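Robot Learning from Demonstration – Course Handout, Unit 5
Teaching a task by hand and by remote control

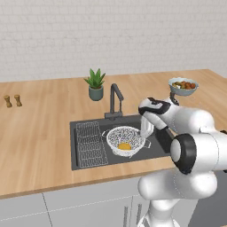 1. What this unit covers

In Unit 4 the robot did what we wrote down for it. In this unit it learns from what we do. You will show an arm how to carry out a short kitchen task, save what you did as a set of recordings, and train a simple policy on them. All the work is done in the simulated kitchen, so you can drop, bump and spill as much as you like. The simulated arm has a gripper, and the task takes place at a sink with a colander in it.

Read sections 2 to 4 before the lab. Section 5 is the lab itself. Please bring headphones if you want to watch the short talk again at your desk.

2. Two ways of showing

By hand. You take hold of the arm and move it through the task yourself. The motors are set so that they carry the weight of the arm but do not resist you, and the joint angles are recorded as you go. This is often called kinaesthetic teaching. It is quick to learn, and you feel straight away when the arm is near the end of its reach. The drawback is that your own body gets in the way. If there is a camera on the bench, your hands and sleeves will be in many of the pictures, and they will not be there when the robot works alone.

By remote control. You stand or sit away from the arm and drive it with a controller, a 3D mouse or a second, smaller arm. The cameras then see only what the robot will see later. The price is that you lose the sense of touch unless the device gives some of it back, and most people are slow and jerky for the first hour.

In simulation only the second way is open to us. We use the 3D mouse. Pushing the cap moves the gripper, twisting the cap turns it, and the left button opens and closes the fingers.

3. What is recorded

Each run from reset to finish is one demonstration. At every time step the recorder saves:

– the joint angles of the arm
– the position and opening of the gripper
– the command you sent
– the camera picture

Keep clear in your mind the difference between the command and the position. The command is where you asked the gripper to go. The position is where it was. The policy is trained to predict the command. Students who train on the position by mistake usually get an arm that drifts and stops short, and in January two groups lost a whole afternoon to this.

4. Good and bad demonstrations

A policy trained by copying will copy everything. If you pause above the colander while you think, it will learn to pause, and with no memory of how long it has waited it may never start again. If you always come in from the same side, it will have no idea what to do from the other.

Some advice from earlier years:

Practise before you record. Do at least five runs with the recorder off.

Keep moving, slowly if need be. A slow, even run is more use than a fast one full of stops.

Pick one way of doing the task and stay with it within a set. Mixing two grips gives the policy an average of both, and the average may be no grip at all.

Include some recoveries. Move a little off course on purpose, then come back. Plain copying fails mostly because small errors take the robot to places nobody has shown it (see Unit 3 on drift).

Delete runs where the object was dropped, but write down how many you deleted.

5. Lab work

The task is to lower the gripper to the rim of the colander, grip it, lift it clear of the sink and put it down on the worktop. Take care with the drying rack beside it. The fingers catch on the rods easily, and a run in which they do should be thrown away.

Step 1. Start the simulator and load the scene named Sidon. Check that the reset key works.

Step 2. Record 40 demonstrations. Share the driving between both members of the pair, and note in the log who drove each run.

Step 3. Replay a few of them. If the replay does not end with the colander on the worktop, your recorder settings are wrong. Ask for help before going on.

Step 4. Train the policy for 500 epochs with the settings file provided. Do not change the learning rate yet.

Step 5. Test it from 34 start positions, using the list in the course folder. Record each as success or failure. A colander which is lifted and then dropped is a failure.

Step 6. Train again on one driver's runs only, and compare.

6. What to hand in

One report per pair, with your success rates from steps 5 and 6, the number of deleted runs, and a paragraph on the failures you saw. Say where in the task they happened – reaching, gripping, lifting or placing – and what you would record next to put them right. Send reports to Yiğit Türkmen through the course page.

Handout last changed 2021-02-14.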